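Notebook, garment hanging set
December 26, 2025
Entry by Stela Matei, bench copy to Shafiq Khan

Shafiq wants to call the shirt-on-hanger task done once we reach 1,000 episodes. I don't agree, and I want that on paper before the Jellura upload. Went through the head camera footage after lunch. 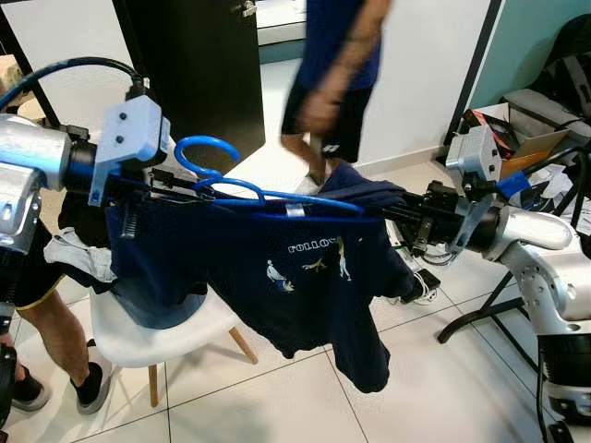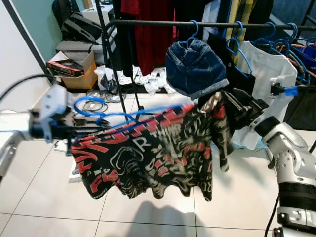 Blue hanger in both, left gripper holding it, dark T-shirt on it.

What bothers me

1. Too many dark tees. Navy with FOLLOW on the chest, black with the busy red and white print. A policy could learn "dark blob under blue line" and look fine until someone hands it a pale shirt.

2. Hangers. Same blue every time I stopped to look. The Stevcombe people have other colors — ask them.

3. What counts as success? The operator sheet says "shirt on hanger." In the navy one the shoulder is folded over the bar and the left side is bunched at the gripper. Do we pass that? Miah's labeling guide has no rule for it.

4. Backgrounds. People walk through some clips and not others. I'd keep both but tag them. Shafiq thinks the tags are a waste of labeler time. We'll see.

Numbers

188 episodes relabeled so far, by two of us, and we split on bunched shoulders often enough that I don't trust the pass rate from July.

To do

Rewrite the success rule with Shafiq.
Pale and striped shirts before any more navy.
Hold the Ender training run until the relabel is finished. He won't like it.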